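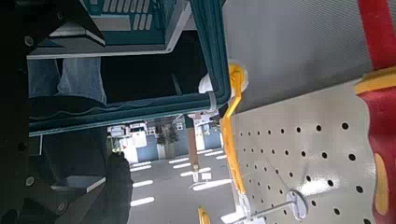
# Unit 5: Reviewing a Gripper Kit for Store Work

Bring these notes to lab along with your kit sheets. We'll spend the whole session on the Pichon gripper kit, sold by Idbridge, and by the end you should be ready to write your own review of it. I've been looking forward to this unit since March, so forgive the exclamation marks.

## Why a store?

Most kit reviews get done on a bench with a foam block and a soup can. You learn how hard the fingers squeeze and very little else! A store gives the hand a much richer set of problems: pegboard with hooks sticking out of it, baskets with thick rims, tags and zip ties hanging off things, and floors so shiny that the overhead lights show up as white stripes. A wrist camera takes all of that in at once, and the software has to sort it out.

Floor reflections deserve a note of their own. They're brighter than many of the objects you care about, and they slide around as the wrist turns. When you test the kit's object finder, try it with the floor in view and again with the wrist tilted so that only the fixture shows. Write down both results, even if they match.

## What's in the kit

- Two-finger gripper with a hard plastic housing
- Wrist camera and bracket
- Cable set, with one spare
- Pleltgate, the control software (one seat per kit)
- A printed quick-start card, which is excellent, and a manual, which is less so

The arm isn't included. Our lab runs the kit on the Bradulska arm, and the mounting plate fits it without an adapter.

## What I like

The camera placement is the big one. You get the finger and the thing it's working on together, so when a grasp goes wrong you can usually see where it started to go wrong. With an overhead camera the hand hides half the action. Students who used last year's setup will feel the difference in the first few minutes.

Pleltgate's replay tool is a joy. You scrub back through a run, drop a marker, type a comment, and it all saves to one file you can hand to your lab partner. The free log space holds 100 runs, plenty for this unit if you clear out your bad starts.

And the fingers come off with an ordinary hex key! Swapping them is a two-minute job (the old kit had us hunting for a special driver every time).

## What I'd like to see fixed

The housing takes up a big slice of the camera view. You get used to it, but anything that comes in from the gripper's side stays hidden until late. Plan your approach so the target enters from the open side.

Dark interiors are hard for it. The inside of a basket in shadow can come through with very little detail, and the software's auto exposure favors whatever is brightest. Set exposure by hand for any task that means reaching into something.

The manual's chapter on force limits lists the settings in one order and the software lists them in another. Use my table on the course page.

## Cost

Idbridge quoted us $3,933 per kit with the software seat included. Shipping and the arm are extra. For a teaching lab I think that's fair, mostly on the strength of the replay tool. For a store doing its own trial, I'd want a longer support period written into the deal.

## Baskets as a test object

I love baskets for this. A rim gives the fingers something thick and rounded to close on, the slots in the sides let background show through, and the shape changes completely as you rotate it. Three questions to work through with your partner:

1. Where on the rim would you grip, and what happens to the basket's weight when you lift from there?
2. How should the object finder treat what it sees through the slots?
3. If there's a tag or zip tie on the rim, does your chosen grip point still make sense?

The second question has caused the best arguments in past sections. Come with an opinion.

## Lab work

Each pair gets 40 minutes on the arm. Check the force limit before you power up, and keep your hands clear while the fingers are moving. Run the rim grasp from at least two angles, save your replay file, and mark the moment of first contact in each run.

Your review is two pages, written for a store manager who has never bought a robot part. Say what the kit does well, say where it struggled, and back up each point with a run from your log. Screenshots are welcome. Leave out anything you only read on the box.

Reading for next time: the quick-start card (both sides) and the Pleltgate chapter on exposure.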